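4 Setting up a live broadcast

This section covers the preparation of a one-camera live broadcast of a wedding, party or similar private event with the Daza encoder and a Skirport event page. For recorded programmes, see section 6.

4.1 Before you start

Check that the encoder shows firmware 5 or later. Earlier versions can record but cannot send to an event page.

You will need:
Daza encoder and its mains adaptor
Network cable, or a data card fitted in slot 2
Video cable from the camera
Skirport account with at least one unused event

Note: Each event accepts up to 100 viewers at the same time. Viewers above this limit see a waiting page and are let in when someone leaves.

4.2 Creating the event page

1. Sign in to Skirport and select Events, then New.
2. Enter a title. Titles longer than 26 characters are shortened on mobile phones.
3. Set the start time. The page opens to guests five minutes earlier.
4. Select Private. Guests will need the link and the passcode.
5. Select Save. The stream key is displayed.

Caution: Do not send the stream key to guests. Anyone who has it can broadcast to your page.

4.3 Connecting the encoder

1. Place the encoder on a firm, level surface with the side vents clear.
2. Connect the video cable to the input marked IN A.
3. Connect the network cable. If you are using a data card, fit it before switching on.
4. Switch on and wait for the status light to turn steady green.
5. Open Settings, then Destination, and enter the stream key.

If the status light flashes amber, the encoder has power but no network. Check the cable, or move the encoder nearer a window if a data card is in use.
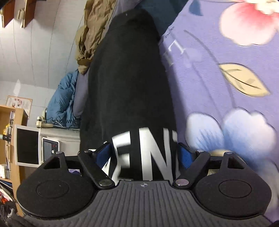
4.4 Testing sound and picture

1. Select Preview. The preview is not visible to guests.
2. Speak at normal volume from the place where the couple or host will stand. The level bar should stay in the green part of the scale.
3. Open the event page on a second device, using a different network if possible.
4. Let the preview run for two minutes and watch for dropped frames.

Note: A delay between the camera and the event page is normal.

4.5 Going live

1. Select Go live and confirm.
2. Check that LIVE appears on the encoder display.
3. To finish, hold Stop until the display shows ENDED.

Caution: An ended event cannot be restarted. For a break between the ceremony and the speeches, use Pause.

Recordings are stored in the Herkemel archive and can be downloaded from the event page. For music licensing at venues in the Fostovholm area, see appendix B.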